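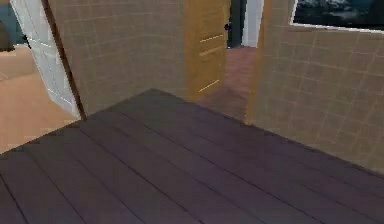 # Adult beginners on fiddle: what does your practice week look like?

**Beginner Corner › Fiddle and Violin**

**plumcreek_dot** (thread starter)
Posted Thursday, August 15, 2019

Hi everybody! I turned 70 this spring and bought myself a fiddle, and I'm having more fun than I've had in years. I'd played a little piano as a girl and nothing since. My teacher sees me every other week, which leaves a lot of days in between when it's just me, the dog and "Boil Them Cabbage Down."

So I'd love to hear what other adult beginners do with those days. Mine look like this at the moment:

- Long open-string bows, watching that the bow stays parallel to the bridge
- D and A scales, one octave, slow
- Whatever tune I'm on, in pieces, then once through no matter what happens
- Something I already know, for fun (so far that's a short list!)

It comes to 30 minutes if I don't get distracted. Is that enough? And does anyone else's left thumb creep up over the neck like it's trying to see out? Mine does it the second I stop thinking about it.

Dot

---

**Rosin_Ron**

Welcome, Dot! Thirty minutes is plenty if you're awake for it. I did an hour a day my first year and half of that hour was me playing the same mistake with great confidence.

The only thing I'd change is the order. Play the tune you know FIRST. Your arms are loose from it and you already feel like a fiddler when you get to the scales. I was taught scales first and I dreaded opening the case.

For the thumb, try playing a scale with the thumb not touching the neck at all. It will sound awful and feel worse, but do it for a minute and then let the thumb come back wherever it wants to. Mine settled down after a few weeks of that.

---

**hollisbow**

Going to disagree with Ron on the order. Open strings and scales at the start are where you listen to your tone with nothing else going on. If you start with a tune you like, you're thinking about the tune. I warm up on long bows every time and I can hear the difference in everything after it.

Also, Dot, please record yourself once a week. Phone on the music stand, one tune, don't play it back until the next week. I've got a folder going back to last November and the early ones are a riot. I thought I was in tune!

---

**Wei**

Love this thread already. I'm in my second year, and I split it up: a bit before breakfast, a bit after supper. My hands remember more when they've had a few hours off in the middle. The morning bit is all technique and the evening bit is all tunes, so I guess Ron and hollisbow can both be right in my house.

One thing that helped me a lot was working from the Kedolen tune book. It's spiral bound so it lies flat, the tunes are in order of difficulty, and every one has a plain version and then a version with the bowings marked. I'd been pulling tunes off the internet at random and kept landing on ones that were way over my head.

Second vote for recording. I do it too, but I listen the same day. I can't wait a week!

---

**plumcreek_dot**

Oh, this is wonderful, thank you all. I tried the no-thumb scale this morning and the dog left the room. But I think I felt what you mean, Ron — the hand goes softer somehow.

Wei, I've ordered the book. Does it have "Angeline the Baker"? That's the tune I bought the fiddle for. I heard it played at a farmers market years ago and stood there until my ice cream was down my sleeve.

Another question while I have you. Where in the house do you all play? I sound quite grand in one spot and like a rusty gate in another, and I can't work out which one to believe. 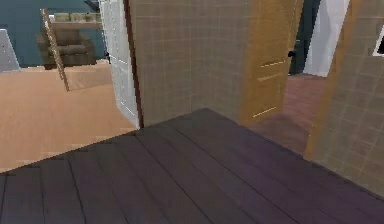

**hollisbow**

Believe the rusty gate, at least for practice! A dry room tells you what the bow is doing, every scratch and every late finger, and you fix those faster when you can hear them. If your layout is anything like the one up there, I'd take the fiddle over to the lighter floor and stand near that brown armchair by the teal wall. An upholstered chair soaks up a little of the ring, and you have somewhere to flop between tunes. Then take the same tune somewhere with more echo when you want a treat.

---

**Rosin_Ron**

Here we go again, hollis, I'm on the other side of this one too. Somebody in their first year needs to like the sound they make. If Dot picks up the fiddle more often in the room where she sounds grand, then that's her practice room. She has a teacher to catch the scratches.

I learned in my uncle's garage with a concrete floor, and it rang like a church. Did I have bad habits? Sure. Did I play every single night? I did!

---

**hollisbow**

And how long did it take to get rid of the bad habits, Ron?

---

**Rosin_Ron**

Still working on it. I'll let you know.

---

**oldtimey_jess**

Jumping in from the banjo side (I fiddle on weekends). You can do both in one session. Scales in the dead room, tunes in the live one. Walking from one to the other also gives you a break to shake out your shoulders, and I'd guess most of us hold our shoulders up around our ears without knowing it.

Dot, on your bow hold: are you using one of those rubber grips or bare fingers? I had a grip for a while and loved it. Took it off and had to start over, more or less. I don't regret it, but I'd have liked a warning.

The other thing I'd say is go find a slow jam. Ours meets at the Gutwood, a coffee place with a back room, and the rule is that nobody plays faster than the slowest person at the table. I was terrified the first time. I played three notes per tune, all of them D, and people smiled at me the entire evening. You learn to keep going when you get lost, and I never learned that at home because at home I could always stop.

---

**Wei**

Yes, it's in there! "Angeline" is near the front, in D, and the plain version is very kind to beginners. The B part has one string crossing that I had to play very slowly for a while, and then one evening it was just there.

Agree with Jess about slow jams. I sat behind everyone the first 4 times I went and fingered along without bowing. Nobody minded at all. 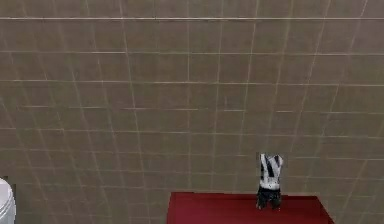

The other thing I picked up there was listening for the chords. At home I only ever thought about the melody, one note after another. Sitting near the guitar player I started to feel when the tune was about to move to the G chord or the A chord, and then the notes were easier to remember. If you can't get to a jam, find a backing track at a slow speed and just play the open string that fits. It's surprisingly addictive!

---

**Valter Strömberg**

I teach, mostly adults, so I'll add a few things, and you may all argue with me as you please.

On order, I don't believe it matters very much. I ask my students to begin with whatever makes them open the case. On the days they don't want to play, I ask for one scale and permission to stop. Nearly always they go on.

On tone, I would like to hear more talk of bow speed and less of pressure. Adults press. Take an open D and use the whole bow, frog to tip, while counting to four. Then do it counting to eight, without letting the sound break up. You'll find out a good deal about the weight of your own arm. Do this standing up if your back allows it.

On rosin, most beginners use far too much. I use Andeo, the dark cake, and two or three swipes every few sessions is enough for me. If there's a white cloud when you start a tune, please wipe the strings down and give the cake a vacation.

And for the thumb, Ron's exercise is a good one. I'd add that a creeping thumb is often a shoulder rest set too low, so the hand has been asked to hold up the fiddle. Have your teacher look at that before you spend a month blaming the thumb.

---

**plumcreek_dot**

Mr. Strömberg, thank you! I had never once thought of the shoulder rest. It came set at its lowest and I assumed that was how it went on. I raised it one notch and I can turn my head now without the whole fiddle sliding toward my elbow.

And I am guilty as charged on the rosin. There was a cloud. There has been a cloud since April.

Jess, bare fingers, though my pinky keeps going straight and stiff like I'm at a tea party. Any tricks?

---

**oldtimey_jess**

Pinky push-ups! Hold the bow straight up in front of you, tip at the ceiling, then tilt it over to one side and back using just your fingers. Do a few and stop when it gets tired. A pencil works if you're waiting at the dentist.

---

**hollisbow**

Pencil is better to begin with, I think, the bow is heavy for that and you can end up gripping harder. Otherwise yes, same exercise here, every day, and my pinky has a nice curve to it now.

Valter, do you have people play with tapes on the fingerboard? My teacher took mine off after a couple of months and I'm glad she did, but it was a rough few lessons.

---

**Valter Strömberg**

One tape, for the first finger, and only until the ear begins to complain on its own. After that I check against open strings. Third finger on the A string should ring with the open D below it, and a student who has once heard that ring will go looking for it.

---

**Rosin_Ron**

I still have one tape on mine and you'll have to pry it off me.

---

**plumcreek_dot**

Ron, I have 3 and I'm fond of every one of them.

The book came today, by the way. Page one is "Boil Them Cabbage Down," so I got to feel very accomplished at the kitchen table before I'd even tuned. I'm starting on the A part of "Angeline" tomorrow and I'll put up a recording when I have both halves. Pinky push-ups tonight, with a pencil!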